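Dirnetti Integrators Forum > Perception and Planning > Grasp proposals on glossy trays: mask glare before or after segmentation?

rursu
Posted May 20, 2025
Members of the Nundamel cell team request comment on a proposed change to our perception stack. The cell picks small wire harnesses from yellow plastic trays and hands them to a test fixture. The wrist camera feeds a segmentation model, and the grasp planner (Nunar, release 3) ranks candidates from the resulting mask. Since February, most rejected picks in our log have come from candidates placed on reflections. We propose to mask saturated pixels ahead of segmentation and would like to hear from sites that have tried this.
Rodica Ursu

fulop_controls
We tried this at the Fülöp site and withdrew it. A fixed saturation threshold removes glare, but it also removes white connector housings and labels. Our recommendation is to leave the input image untouched and filter candidates afterward, using the wrist pose and a stored map of the lights.

tray_side_b
I must disagree with the previous reply. A stored light map is valid only while the tray sits square in its nest. Ours shifts from one load to the next, and the map was out of date before the shift ended. Masking at the input is cheaper and requires no calibration.

fulop_controls
The shift of the tray can be estimated. The divider is a straight, high-contrast feature and may be fitted in every image. We run that fit ahead of the planner at no measurable cost to cycle time.

mlk48
Could the original poster state the exposure setting and the number of images in the validation set? Without those, the thread is comparing opinions.

rursu
The validation set holds 400 images, all taken at fixed exposure from the pre-grasp pose with the fingers open. Labels were reviewed by 2 engineers. I attach one image of the kind under discussion.
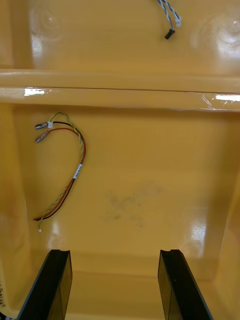 Our segmentation model was trained on matte trays, and its confidence scores do not transfer well to glossy ones. A lower threshold recovers thin wires but admits reflections as well. In the tray shown, the streaks on the divider are as bright as anything on the harness, and the white label band around the wires is what a saturation mask would put at risk. The gray smudge on the floor is a separate concern, as no brightness rule will address it. I therefore accept part of the objection from Fülöp - a single global threshold is not suitable.

tray_side_b
Agreed as to the label band. I would still mask, but only on the divider and the side walls, where a grasp is not permitted in any case. The floor should go to the model unaltered.

mlk48
That is a keep-out zone, and Nunar already supports it in the planning scene. I see no reason to duplicate it in the perception node. Two copies of the same geometry will drift apart.

fulop_controls
I concur with mlk48. Please also consider a second image from a slightly different wrist pose. Reflections move between views and the harness does not.

rursu
A second view adds time to each pick, and our budget is limited. We will test the keep-out zone first, with the divider fit enabled, and post the rejection log to this thread.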